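Zellemley Open Day Recordings: README

Maintained by Ustyna Didenko. Last revised January 2023. If you are reading a copy that somebody mailed you, ask for a fresh one. Older copies have the wrong folder names in them.

What you have

Recordings from the open day at the Zellemley workshop, where a two-arm cell spent the day building kits out of small electrical parts while visitors leaned over the barrier and gave it advice. There are 234 episodes. One episode is one attempt at one kit, good or bad. The bad ones stayed in on purpose. If you want a highlight reel, the Nilex people made one, and it is very flattering.

The task

A kit is one round red circuit board and one wire harness, laid on the white paper in the steel tray. The left arm works the bins on the left and the right arm works the bins on the right. Board goes on the left half of the paper, harness to the right of it, and neither should be on top of the other. A person could do it while holding a coffee, as several visitors pointed out.

Boards are the easier half. They are stiff and they have the same outline every time. The harnesses are the reason the project exists. A harness has no fixed shape and will take a new one whenever it is set down, so "placed correctly" is a matter of where the connector end sits and whether the loose ends stay on the sheet. We argued over that rule for most of August and I would prefer not to reopen it.

The other two bins hold parts that are not in this kit: assorted small components on the left, white braided cables on the right. They stay out during the demo so that the arms have something to get wrong. 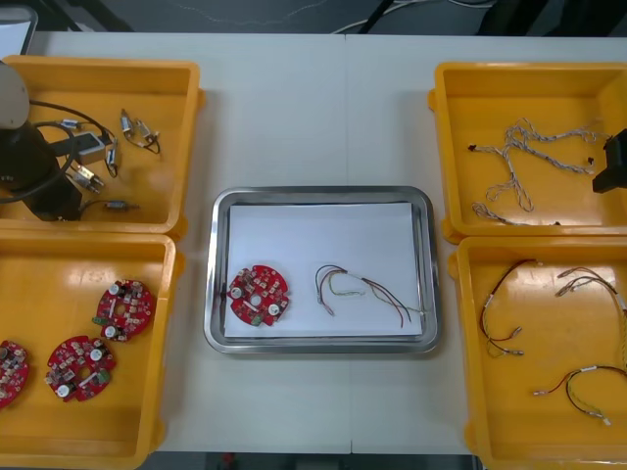 Folder layout

episodes/ has one folder per attempt, numbered in the order they were run. Each contains the video from the fixed camera, the joint logs for both arms, and a short notes file.

kits/ has the kit definitions in plain text. Only the board-and-harness kit was used on the day. The others are leftovers and some of them refer to parts we no longer stock.

visitors/ is empty and will stay that way. It was going to hold the comment cards. Then we read the comment cards.

Labels

Every episode has one of these in its notes file:

done – both parts on the paper, sides correct, not overlapping
partial – one part placed, the other not
wrong part – something from the other bins ended up in the tray
stopped – a person hit the button

"Stopped" covers a wide range of human feeling. In 17 episodes the button was pressed by a visitor who had been told that it was the button. Those have "guest stop" in the notes and should be left out of any failure count, unless you are studying visitors.

Who did what

Stostora lent us the room and the barrier. Vakulenko supplied the boards and harnesses, which are rejects from their line and are not to be powered up, however tempting. The cell, the scripts and the mistakes in this file are ours.

Known problems

The camera clock and the arm clock disagree by 2 seconds in the morning episodes. We fixed it over lunch. The align script in the root folder takes care of it, provided you run it once. Run it twice and you have the same problem in the other direction.

The table is made of two sections, and the seam shows in the video as a faint line down the middle. An early version of our tray detector was very fond of that line. If yours reports a long thin tray, look there first.

Shiny parts are hard on everything. The tray rim reflects, and so do the silver parts in the upper left bin. We tried different lamps and got different reflections.

Parts may lie partly out of view. A board against the left wall of its bin can be only half in the picture, so do not use the video alone to work out how much stock was left.

Episodes 3 and up use the final gripper settings. The first 2 were run with the settings from the day before, which were for something heavier.

What not to do with it

Do not quote a success rate from this set as if it were a test. The bins were topped up by hand between episodes by whoever was standing nearest, and the order of attempts follows the tour groups. A full tour meant a lot of short runs. A quiet stretch meant somebody tried the hard layouts to see what would happen.

Do not use the audio. There is none, we stripped it, but people keep asking. It was mostly one man explaining the arms to his family, at length, and he was wrong about which company made them.

Getting a copy

Write to Ustyna and say which episodes you want and what they are for. One sentence is plenty. Please bring your own drive if you are collecting in person, and please take it home again afterward. The drawer is full.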